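About Sanberg

Sanberg is a small shop for home storage in Hotetow. Chenxi Xue opened it in May with one shelf of boxes and a borrowed cash register. Today we keep 376 articles in stock — drawer inserts, hooks, jars and trays in many sizes.

We are a team of five, and all of us work also in the shop, so the person who answers your e-mail knows the goods. 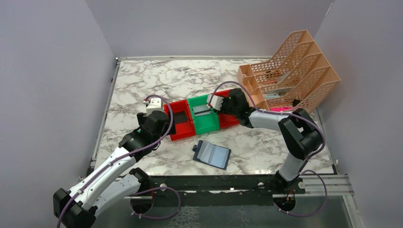 Orders over 30 dollars are delivered free inside Hotetow and to Storesau. If you want to measure first, please ask for our paper templates. On Monday we are closed, but you can leave a message and we will call you back the next morning.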